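Accueil > Linge de table > Nappes au mètre et prêtes à poser

Nappe imprimée Desar - fond blanc et rose pâle, dessins au trait gris-brun

Réf. DS-131
Fabricant : Buler
Distribution : Hikbridge
Disponibilité : en stock

Présentation

La nappe Desar est un article de protection et d'habillage pour table de cuisine, table d'appoint ou plan de tri. Le fond associe le blanc et un rose pâle de faible saturation. Le motif est imprimé au trait, en gris-brun, sans aplat. Le dessin reste lisible à distance de travail et laisse de larges zones claires, ce qui facilite le repérage de petits objets posés sur la table.

L'article est proposé pour un usage quotidien : repas, déballage de colis, tri des emballages avant dépôt au bac. Il ne remplace pas un dessous-de-plat et ne doit pas servir de surface de coupe.

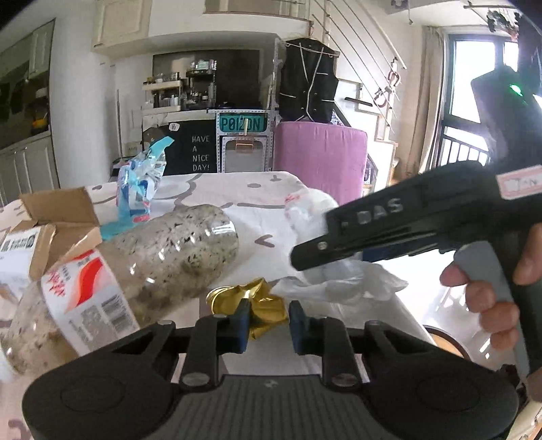 Nappe Desar sur table, avec bouteille en plastique transparent, carton ouvert et emballage doré froissé.

Caractéristiques

Composition : toile polyester enduite sur une face
Grammage : 200 g/m²
Coloris : blanc / rose pâle
Impression : dessins au trait, gris-brun
Bords : coupe franche, sans ourlet
Formes : rectangulaire ou au mètre
Résistance à l'abrasion : 4 000 cycles (essai interne Buler)
Épaisseur compatible avec les pinces de table Rostami - vendues séparément

Pose

Dérouler la nappe face imprimée vers le haut et laisser reposer à plat avant mise en place définitive. Les plis de transport s'atténuent à température ambiante. Ne pas repasser la face enduite. Pour une table à bords arrondis, marquer la retombée au crayon sur l'envers puis couper aux ciseaux ; la toile ne s'effiloche pas.

Entretien

Essuyer avec une éponge humide et un détergent neutre. Les poudres, solvants et éponges métalliques sont exclus. Retirer sans attendre les liquides colorés (café, vin, sauce tomate). Lavage en machine non admis. Ranger roulée.

Lors du tri, soulever les boîtes métalliques et les emballages à arêtes vives au lieu de les faire glisser : un bord plié peut rayer l'enduction. Les rayures superficielles n'altèrent pas l'étanchéité.

Conditionnement

Livraison en rouleau sous carton. Lot de 3 disponible sur demande pour les collectivités. Les coupes au mètre ne sont ni reprises ni échangées - vérifier les dimensions du plateau et la retombée souhaitée avant commande.

Fiche mise à jour le 6 décembre 2021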